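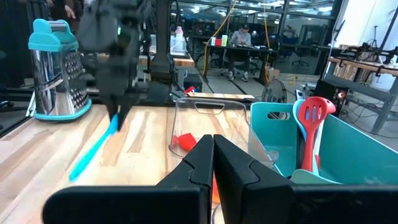
Greifer im Vergleich: Häufige Fragen

Seit wir unsere Testreihe mit Küchenutensilien veröffentlicht haben, kommen erfreulich viele Mails. Die meisten Fragen wiederholen sich, und auf fast alle haben wir inzwischen eine brauchbare Antwort. Wer hier nichts findet, schreibt uns einfach über das Kontaktformular, wir ergänzen die Seite laufend (zuletzt im September).

Welche Greifer vergleicht ihr überhaupt?

Im Moment 2 Modelle, beide mit zwei Fingern und elektrischem Antrieb: den Volero und den Drendari. Der Volero hat schmale, gekerbte Finger und schließt sehr flott, der Drendari ist breiter gebaut und drückt gleichmäßiger über die ganze Fläche. Beide laufen bei uns am gleichen Armtyp und mit der gleichen Steuerung, dem Kowalchuk-Controller. Das war uns wichtig, sonst vergleicht man am Ende zwei Regler und glaubt, man hätte zwei Greifer verglichen.

Warum ausgerechnet Küchenutensilien?

Weil sie großartig sind! Ein Pfannenwender ist lang, dünn und kopflastig, und der Griff liegt fast nie so, wie man ihn gern hätte. Eine Kastenreibe ist sperrig, glänzt und will am Bügel gepackt werden. Schaumlöffel verhaken sich mit ihren Schlitzen an allem, was daneben steht. Mit Holzwürfeln sehen alle Greifer gut aus, mit einem Teigschaber aus Silikon trennt sich die Spreu vom Weizen ziemlich schnell.

Wie sieht eine typische Aufgabe aus?

Auf der Werkbank stehen Behälter mit Griffloch, durchsichtige und blaugrüne. Ein Arm nimmt ein Utensil, hebt es heraus und legt es in einen anderen Behälter oder auf die Platte. Schwieriger wird es, wenn mehrere Teile im selben Behälter stehen und eines das andere verdeckt. Für die Königsdisziplin brauchen wir beide Arme: Übergabe in der Luft, ein Greifer öffnet, der andere hält. Da sitzen wir dann alle mit großen Augen davor.

Wie viele Versuche stecken in der Auswertung?

505 Griffe, davon 467 erfolgreich. Als erfolgreich zählt ein Griff nur dann, wenn das Teil am Ziel liegt und unterwegs nicht nachgefasst werden musste. Rutscht ein Löffel im Greifer um ein paar Grad, kommt aber richtig an, lassen wir das gelten. Fällt er in den richtigen Behälter, weil er aus den Fingern geflutscht ist, gilt es nicht. (Über diesen Punkt haben wir lange gestritten.)

Und wer gewinnt?

Kommt auf das Teil an, und das meinen wir ernst. Bei dünnen Stielen liegt der Volero vorn, er kommt einfach besser in enge Lücken. Bei Griffen mit rundem Querschnitt und bei allem, was Gewicht am falschen Ende hat, fühlt sich der Drendari sicherer an. Müssten wir morgen eine Zelle für gemischte Utensilien aufbauen, würden wir mit dem Volero anfangen und andere Fingerkuppen ausprobieren.

Was bringt eine Kamera am Handgelenk?

Sehr viel, mehr als wir erwartet hatten! Von oben verdeckt der Arm ausgerechnet die letzten Zentimeter vor dem Zugreifen. Die Handgelenkkamera schaut an den Fingern entlang und sieht genau dort hin. Der Preis dafür ist Bewegungsunschärfe: Schwenkt der zweite Arm schnell durchs Blickfeld, wird er samt Utensil zum Streifen. Für die Objekterkennung nehmen wir deshalb Bilder aus ruhigen Momenten und lassen die Regelung in der schnellen Phase aus den Gelenkwinkeln weiterrechnen.

Stört der Greifer nicht im eigenen Kamerabild?

Er nimmt unten ordentlich Platz weg, ja. Wir haben anfangs versucht, die Kamera weiter herauszurücken, dann ist sie aber ständig an den Behälterrändern hängen geblieben. Inzwischen mögen wir die Finger im Bild sogar: Man sieht sofort, ob sie ganz geschlossen sind oder ob noch etwas dazwischensteckt. Mattschwarz ist dafür übrigens ideal, die blanken Finger aus unserem ersten Aufbau haben fürchterlich gespiegelt.

Kommt die Erkennung mit durchsichtigen Behältern zurecht?

Mal so, mal so. Einen roten Schaberkopf in einer klaren Box findet sie zuverlässig. Die Box selbst macht ihr mehr Mühe, weil durch die Wände die Maserung der Platte scheint und der Rand im Tiefenbild gern Löcher bekommt. Uns hat geholfen, die Behälterposition einmal zu Beginn einzumessen und danach nur noch die Utensilien zu suchen. Auch die Kastenreibe ist mit ihren spiegelnden Seiten ein Kandidat für merkwürdige Tiefenwerte. Am Kunststoffgriff oben klappt es dagegen prima.

Welche Greifkraft stellt ihr ein?

Wir arbeiten mit 6 Stufen, die wir im Controller selbst angelegt haben. Silikon verträgt die unteren, für die Reibe gehen wir eine oder zwei höher. Ganz oben waren wir nur zum Ausprobieren. Fangt niedrig an und geht erst hoch, wenn ein Teil beim Anheben kippt.

Darf während der Läufe jemand an der Werkbank stehen?

Bei uns ist das Hinlangen im laufenden Automatikbetrieb tabu. Zum Umräumen wird angehalten. Beim Einrichten im langsamen Handbetrieb darf eine Person am Tisch sein, mit dem Zustimmtaster in der Hand. Bitte übernehmt das nicht ungeprüft, jede Zelle braucht ihre eigene Risikobeurteilung.

Kann ich das mit nur einem Arm nachbauen?

Unbedingt! Umsetzen, Einsortieren und Herausfischen gehen alle einarmig, es fällt bloß die Übergabe weg. Stellt den Behälter so, dass der Arm den Rand nicht überstreckt erreichen muss, und klebt euch die Standfläche auf der Platte ab. Klingt banal, spart beim Wiederholen aber enorm Nerven.

Was kommt als Nächstes?

Der Mastier, ein Greifer mit nachgiebigen Fingern, auf den wir uns schon eine ganze Weile freuen. Er bekommt dieselben Utensilien, dieselben Behälter und dieselbe Zählweise. Die Adapterplatte ist gezeichnet, am Donnerstag wollen wir sie fräsen, danach fangen wir mit den Pfannenwendern an.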